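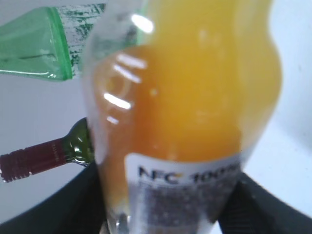 ## Notas para la charla: agarre de botellas con cámara de muñeca

**Ponente:** Vitória Sampaio (grupo de manipulación, Murovo)
**Con:** Thư Lưu y Nghĩa Hà
**Fecha:** 4 de septiembre de 2021

### 1. Apertura (dos minutos)

- Saludar y agradecer a Loan Vương la invitación.
- La pregunta de la charla: cuánto se puede hacer con una sola cámara pequeña en la muñeca, sin cámara cenital ni sensor de profundidad.
- Decir desde el principio que los objetos son botellas y nada más. Quien espere tazas o bolsas, que pregunte al final.

### 2. Por qué botellas

- El plástico transparente y el vidrio dan problemas conocidos: reflejos, bordes que desaparecen, objetos que se ven deformados a través de otros.
- Con el zumo agarrado, la botella ocupa la vista de arriba abajo. Se lee «NFC 100» en la etiqueta y poco más; la letra pequeña no se distingue. No usamos el texto como entrada.
- Detrás quedan una botella verde y el cuello de una de vino, tumbadas. La política tiene que saber que no forman parte de lo que sujeta.
- Señalar con el puntero las franjas de brillo en el plástico. El detector de la primera versión las tomaba por bordes.

### 3. Método

- Demostraciones por teleoperación. 200 en total, grabadas por Thư y Nghĩa en el laboratorio de Tuswood.
- De ellas descartamos 49: en unas falló la sincronización entre imagen y posición de la pinza, en otras el operador corrigió el agarre a mitad de camino. Quedan 151 para entrenar.
- La entrada es la imagen de muñeca y la apertura de la pinza. La salida es un desplazamiento corto y una orden de abrir o cerrar.
- Red pequeña, sin preentrenar. Lợi Lục probó después una preentrenada; lo cuento en la sección 5.
- Parar aquí y preguntar si hay dudas. En el ensayo, la gente se perdía con el desplazamiento relativo. Insistir: todo se expresa respecto a la pinza, nunca respecto a la mesa.

### 4. Qué ve el robot antes de acercarse

Hablar despacio en esta parte. Con la pinza vacía y las botellas al fondo de la mesa, la imagen es sobre todo superficie blanca. De la botella oscura y de la verde solo se ve la parte baja, y la ámbar queda en la esquina derecha. La política decide hacia dónde ir con esa información.

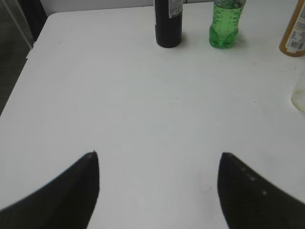 El error más frecuente viene de ahí. Si el cuello no entra en la imagen, la red estima la distancia por la base y por la sombra, y cuando cambia la luz se queda corta. Lo medimos moviendo la lámpara entre series, sin tocar nada más.

- Probamos a inclinar la cámara hacia arriba. Ganamos cuellos y perdimos las puntas de los dedos. El resultado empeoró y volvimos al montaje anterior.
- Los dedos negros a ambos lados ayudan: son la única referencia fija de la imagen. Cuando los tapamos con una máscara, la aproximación se vuelve errática.
- Si alguien pregunta por el tamaño de la mesa, no es una entrada del modelo.

### 5. Resultados

- 100 intentos de evaluación, con posiciones sorteadas antes de empezar.
- Contamos como éxito levantar la botella y mantenerla en alto. Rozar otra botella sin tirarla no resta.
- 7 fallos — cinco por distancia y dos por cerrar demasiado pronto.
- La red preentrenada de Lợi tardó menos en entrenar. La diferencia en éxitos es pequeña y con esta muestra no afirmamos nada.
- No enseñar la tabla completa. Está en el anexo, por si la piden.

### 6. Límites

- Un solo laboratorio, un solo tipo de pinza, mesa blanca siempre.
- No hemos variado el nivel de líquido de forma controlada. Nghĩa quiere hacerlo en enero — depende de que Tindico nos deje el brazo.
- El código sale con el nombre Mạc. Falta limpiar la parte de calibración.

### 7. Preguntas

- Repetir cada pregunta al micrófono.
- Las de hardware, para Thư.
- Dejar puesta la diapositiva de contacto hasta que entre el siguiente ponente.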